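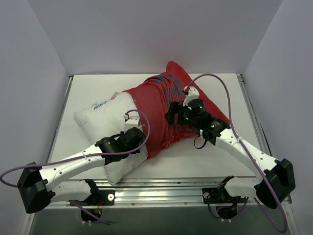 Can a Robot Do Your Chores Yet?
by Chidubem Obi
Wednesday, June 27, 2018

My least favorite chore is changing the pillowcases. You stuff the pillow in, one corner gets stuck, and you end up shaking the whole thing like a wet dog. So I wanted to know when a robot is going to do it for me!

Short answer: not this week. Sorry.

Robots are already great at some jobs. In a factory, a robot arm can put the same screw in the same hole all day long and never get bored. That works because the screw is always the same shape and it's always in the same spot. The robot just repeats its moves.

Now think about cloth. Drop a T-shirt on your bed 100 times and it'll land in a different heap every single time. Where did the sleeve go? Which side is the front? You can tell in a second (you've been getting dressed for years), but a computer has to work it out from a picture full of wrinkles. And the minute it pulls on one bit, all the wrinkles move!

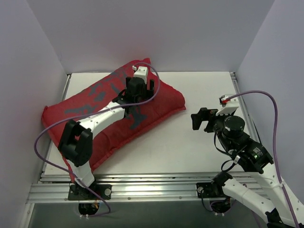 Pillows are tricky in their own way. They're squishy, so they bend when you push them, and they're fat in the middle, so they don't slide nicely into things. When you do it, one hand holds the cloth open and the other hand shoves. Your two hands sort of talk to each other without you noticing. A robot with two arms has to be taught that, and it has to keep the arms from bumping, too.

How do you teach it? One way is for a person to steer the arms through the job again and again, while a computer saves every move. Then the computer looks for the pattern and has a go by itself. It can take a lot of practice, a bit like learning to tie your shoes.

So which chores can machines do now? Vacuuming a flat floor, yes. Washing dishes, yes, if you load them first. Making your bed, well... you'd better go and do that one.

Try this at home: put on thick mittens, close one eye, and get a pillow into its case. My niece Ena is 8 and it took her 3 tries. I'm still on my first.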